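空港から宿まで、移動代で泣かないための下調べ手順

2020年11月3日

旅行の予算を組むとき、飛行機と宿はものすごく細かく比べるのに、空港から宿までの移動だけ「まあ着いてから考えよう」で済ませている人、けっこういませんか。私がずっとそうでした。で、着いてから考えた結果、眠い頭で目の前のタクシーに乗って、あとでカードの明細を見て変な声が出る。これを何度かやりました。

今は遠くへ行きにくい時期ですけど、だからこそ手元のメモを整理しておこうと思いまして。私が普段やっている「空港からの移動の下調べ」を、最初から順番に書いてみます。特別なアプリも会員資格もいりません。地図と交通機関のサイトと、あとはメモ帳が一冊。スマホのメモでもいいんですが、私は紙派です(理由は後半で出てきます)。

例に使うのは、前に一人で行ったときのSaden空港からGrasska市内までの移動です。小さな空港で、市内まではバスと電車とタクシーが選べます。規模としてはごく普通の地方空港だと思うので、他の街に置きかえて読んでもらえれば。

手順1 まず「宿の玄関」までを一本の線で考える

最初にやりがちなのが、「空港から市内中心部まで」で検索することです。観光サイトにもガイドブックにもたいていその区間の料金と時間が書いてあります。でも自分が行きたいのは中心部の駅じゃなくて、宿の玄関なんですよね。

私がGrasskaで泊まった宿は、中央駅から川を渡った向こう側でした。空港からの電車は中央駅が終点。そこから先は路面電車に乗るか、歩くか。地図で見ると近いんですよ。近いんですけど、橋の手前が石畳の上り坂で、スーツケースを引いて歩くところじゃなかったです。ガラガラガラガラとすごい音を立てながら坂を上り、途中で手がしびれました。

なので、まず地図を開いて、空港の到着口から宿の玄関までを一本の線として見てください。乗り換えがどこで何回あるか、最後に歩くのはどのくらいか、その道に坂や階段がないか。地図アプリで通りの写真が見られる場所なら、最後に歩く区間だけは画面の上で一度歩いておくのがおすすめです。歩道の幅とか、舗装の感じとか、行く前にわかるとだいぶ違います。

宿のサイトの「アクセス」ページも読みます。ただ、あそこに書いてある徒歩時間は、荷物なしで元気な人の数字だと思っておいたほうがいいです。私は勝手に倍にして考えています。

手順2 到着時刻に余白を足す

次は時間です。航空券に書いてある到着時刻は、飛行機が着く時刻であって、自分が外に出られる時刻じゃありません。飛行機を降りて、歩いて、入国審査に並んで、荷物が出てくるのを待って、両替するならして、トイレに行って。それでやっと外です。

私は国際線なら一時間半、国内線なら四十分足しています。小さい空港ならもっと早く出られることもありますが、早く出られて困ることはないので、長めでいいと思います。

この「外に出られる時刻」をメモ帳の一番上に大きく書いてください。これから調べるバスも電車も、全部この時刻で探します。航空券の到着時刻で探してしまうと、乗れない便ばかり調べることになります(やりました)。

そしてもう一つ、終バスと終電の時刻も調べて横に書いておきます。特に夜着く便の人は必ず。飛行機が二時間遅れたらどうなるか、という想像をここで一度しておくんです。終電に間に合わないなら、その場合の移動手段も先に決めておく。この想像をしておくだけで、遅延のアナウンスを聞いたときの胃の痛みがぜんぜん違います。

手順3 選択肢を三つ出して、同じ条件で書き出す

ここからが本番です。バス、電車、タクシー(または送迎)の三つを横に並べて、それぞれ次のことを書きます。

料金の合計。乗り換え先の路面電車や市バスの分も入れる。
外に出てから宿の玄関までの時間。待ち時間も入れる。
切符の買い方と支払い方法。
大きな荷物に追加料金がかかるかどうか。
一人あたりではなく、全員分の料金。

最後の「全員分」が意外と大事です。一人旅ならバスの圧勝でも、四人で行くならタクシー一台のほうが安い、ということは普通にあります。一人あたりの数字しか見ていないと気がつきません。

私のときのメモを引っ張り出してみると、バスは市内の均一券と合わせて13ユーロ、電車と路面電車を乗り継ぐと10ユーロ、タクシーは公式サイトの目安で67ユーロでした。タクシーだけ桁の景色が違いますよね。それでも深夜で雨で荷物が重かったら、私は払うと思います。払うと決めて払うのと、わからないまま払うのとでは、気分がまるで違うんです。
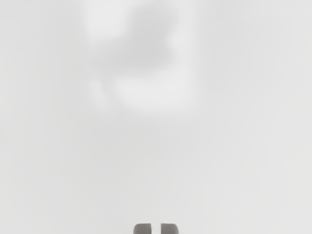 ちなみに電車が一番安かったのに、私が選んだのはバスでした。さっきの橋の手前の坂です。バスは川向こうのBarreto通りに停まるので、降りてから宿まで平らな道を少し歩くだけ。3ユーロで坂を避けられるなら安いものだと、二回目の滞在でやっと学びました(一回目が例のガラガラです)。

こんなふうに、表にしたからといって一番安いものを選ばなくていいんです。差額がいくらで、その差額で何が楽になるのか。そこまで見えたら、あとは自分の体力と相談です。

手順4 タクシーの料金体系を先に読む

「私はタクシーには乗らないから」という人も、ここは飛ばさないでほしいです。乗るつもりがないときほど、急に乗ることになります。

調べるのは次のようなことです。

その空港から市内まで、定額制があるか、それともメーターか。
メーターなら初乗りはいくらで、夜間や祝日の割増があるか。
空港発の追加料金、荷物の追加料金があるか。
有料道路や橋の通行料は客が払うのか、料金に含まれるのか。
渋滞で止まっているあいだもメーターは上がるか。
カードが使えるか。

たいていの街では、市役所か空港の公式サイトに料金表があります。個人の旅行記に書いてある金額は、何年も前のものだったりするので参考程度に。

渋滞の件はほんとうに大きくて、同じ距離でも昼と夕方で料金が全然違うことがあります。空港から市内に入る幹線道路って、だいたいどこの街にも名物の詰まる場所があるんですよね。Grasskaだと、環状道路からBarreto通りに降りるところがそれで、夕方は見事に動きません。地図アプリで、自分が着く時間帯と同じ時刻に道路状況を何度か見てみると、どこが詰まるかはだいたいわかります。出発の前の週に、現地時間を合わせて二、三回のぞいておけば十分です。

定額制があるなら、乗る前に「定額ですよね、いくらですよね」と確認します。言葉に自信がなければ、金額を紙に書いて見せるのが早いです。走り出してからだと、お互い気まずくなるだけなので、必ずドアを閉める前に。

乗り場は、公式の看板が出ている列だけを使ってください。到着口の中で「タクシー?」と声をかけてくる人がいても、にこっとして素通りで大丈夫です。

手順5 送迎サービスを予約するなら、見るところはここ

事前予約の送迎もいろいろあります。私はVoneckという送迎会社を一度使ったことがあって、名前を書いた札を持って待っていてくれる、あれです。人生で一度やってみたかったんですよ、あれ。ちょっと照れますけど、楽しいです!

ただ、予約するときに確認しておくことがいくつか。

飛行機が遅れたときの待機は無料か、何分までか。
待機時間の起点は着陸時刻か、予約時刻か。
キャンセルはいつまで無料か。
待ち合わせ場所は到着口の中か、駐車場か。
連絡先は電話だけか、メッセージも使えるか。

特に二番目です。「60分無料」と書いてあっても、予約した時刻から数えるのか、実際の着陸から数えるのかで話が全然変わります。私のときは着陸からだったので、飛行機が遅れても追加はありませんでした。規約の小さい字のところに書いてあるので、眠くなる前に読んでください。

予約確認メールは、画面を保存しておくこと。空港のWi-Fiはつながるときにはつながり、つながってほしいときにはつながりません。

手順6 切符は、買い方までリハーサルする

料金がわかっても、買い方がわからないと乗れません。当たり前なんですけど、私は一度これでバスを一本見送りました。運転手さんから買えると思っていたら、その路線は車内販売がなくて、券売機は建物の反対側。走りましたよ、スーツケースと一緒に。で、戻ってきたらちょうど出たあとでした。

調べておくのは、どこで売っているか、現金が使えるか、紙幣は使えるか(小銭だけの券売機、まだあります)、日本のカードが使えるか、刻印や改札の機械に通す必要があるか。この刻印がくせもので、切符を持っていても機械に通していないと無賃乗車扱いになる街があります。検札の人に旅行者の事情は通じないと思っておきましょう。

事前にアプリで買えるなら、家で登録まで済ませておくと楽です。電話番号の認証が必要なアプリは、現地で別のSIMに入れ替えると認証コードが受け取れなくなることがあるので、これも出発前に。

券売機の操作画面を紹介した動画や写真が公式サイトにあれば、一度見ておくといいです。どの言語のボタンがどこにあるか知っているだけで、後ろに列ができても慌てなくなります。

手順7 紙一枚に清書する

最後に、調べたことを紙一枚にまとめます。ここで紙派の理由が出てくるんですが、単純に、電池が切れないからです。長いフライトのあとでスマホが残り数パーセント、充電ケーブルはスーツケースの底。ありますよね。

私が書いているのはこんな内容です。

外に出られる予定時刻
第一候補の便、乗り場、料金、降りる停留所の名前
第二候補の便、同じく
終バス、終電の時刻
タクシーの目安金額と、乗り場の場所
宿の名前、住所、電話番号(現地の文字で)
宿の玄関の暗証番号

住所を現地の文字で書くのは、タクシーの運転手さんにそのまま見せるためです。アルファベットを使わない国だと、ローマ字の住所では通じないことがあります。

暗証番号は、受付のない小さな宿が増えてきたので書くようになりました。Grasskaの宿がまさにそうで、入口の番号が1121だったんです(もう変わっていると聞いたので書いちゃいますけど)。到着した夜はスマホの電池が切れていて、紙に書いてあったその四桁だけが頼りでした。書いておいてよかったと、玄関の前でしみじみ思いましたよ。番号を書いた紙は住所と別にしておくほうが安全なので、今は二枚に分けて、番号のほうはパスポートケースに入れています。

帰りの分も、同じ日にやっておく

これは手順というよりお願いなんですが、帰りの移動も一緒に調べておいてください。行きが調べてあると、つい帰りも同じでいいと思ってしまうんですよ。でも早朝便だと始発が間に合わないことがあるし、バスは行きと帰りで停留所の場所が違ったりします。一方通行の道が多い旧市街だと、通りを二本隔てた先に反対方向の停留所があったりして、朝の五時に探すのはつらいです。

帰りは「空港に着いていたい時刻」を先に決めて、そこから逆に数えていきます。渋滞する道を通るなら、その分も足す。宿に朝のタクシーを頼む場合は、前日の夜までに、できれば紙に時刻を書いて渡しておくと行き違いがありません。

それと、季節の時刻表にも注意です。ヨーロッパだと10月の終わりに夏時間が終わって、それに合わせて電車やバスの冬ダイヤが始まるところもあります。切り替わりの前後に旅行する人は、調べた時刻表がどちらのものか、日付の欄を見てください。私は秋に行くことが多いので、毎回ここで手が止まります。

どのくらい時間がかかるか

慣れると、一つの街につき一時間もかかりません。飛行機を予約した日の夜にざっと調べて、出発の前の週に時刻と料金だけ確認し直す、という二段構えでやっています。料金は改定されることがあるし、工事で路線が止まっていることもあるので、確認し直しは省かないほうがいいです。

今年はまだ遠出の予定が立てられないので、私はもっぱら行ったことのない空港の時刻表を眺めて遊んでいます。今は便数を減らしている路線も多いみたいで、実際に行くときには全部調べ直しになるんですけどね。それでも、バスの終点の名前なんかを見ていると、けっこう楽しいです。次は、乗り継ぎの待ち時間が長いときに一度街へ出るかどうか、その決め方を書くつもりです。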